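# Moltach hand-held gripper: progress report to the Drostis small grants fund, August

Prepared by Lowri Gough. Build work by Ifor Pritchard, Trefor Bowen and me, between the shared workshop and our homes.

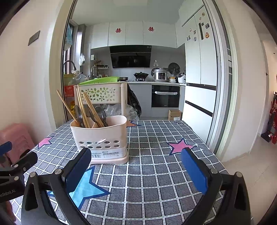 ## Work done this period

The gripper is complete and in daily use. Both jaws now have foam pads, a dark blue one on the left and a bright blue one on the right, and each pad is fixed to its pivoting arm with four bolts. We had glued the pads on the first version and they peeled at the corners after a week, so we went back to bolts before doing anything else.

Trefor remade the pivot bushes after the left arm started to bind near full opening. The jaws now open and close evenly and the trigger pull is lighter. He used bar stock left over from the Griffiths job, so there was no charge to the grant.

We moved on from blocks and tins on the bench to kitchen tasks at the dining table. The first set uses chopsticks and spoons standing in a plastic utensil holder. Each take is one item lifted out, laid on the cloth and put back.

## Results so far

We have recorded 374 takes and thrown out 51 of them, mostly for dropped items or a blurred start. Spoons are going well. Chopsticks are harder: they lean at different angles, and when two cross near the top the gripper tends to bring both out together. Approaching from the side helps, but it is slow.

The patterned tablecloth gave Ifor some trouble with the tracking software at first. Matching kept jumping from one grid square to the next. He has changed the settings and the fault has not come back in the last 33 takes - we would like a longer run before calling it fixed.

## Spending

Nearly 2000 pounds of the grant has gone, most of it on the bench arm that will replay the recorded movements. The arm came from Talletti and was three weeks late. Foam, bolts and cable were minor. Receipts are with Rupert Gisler, who will send them on separately.

## Problems

- The late arm has pushed replay testing into the next period.
- The gripper is heavy for long sessions. Lleucu Hughes did most of the takes and had to stop after forty minutes with a sore wrist. We now swap over every twenty.
- The bolt heads stand a little proud of the foam pads and can catch on the rim of a narrow container. Trefor will try lower heads.

## Next period

1. Fit the bench arm and run replay on the spoon takes only.
2. Record more chopstick takes with the side approach.
3. Weigh the gripper again with a lighter handle - Ifor has one drawn up but not printed.

We are not asking for any change to the budget. We would like to move the replay demonstration back by one month and need your agreement to that in writing.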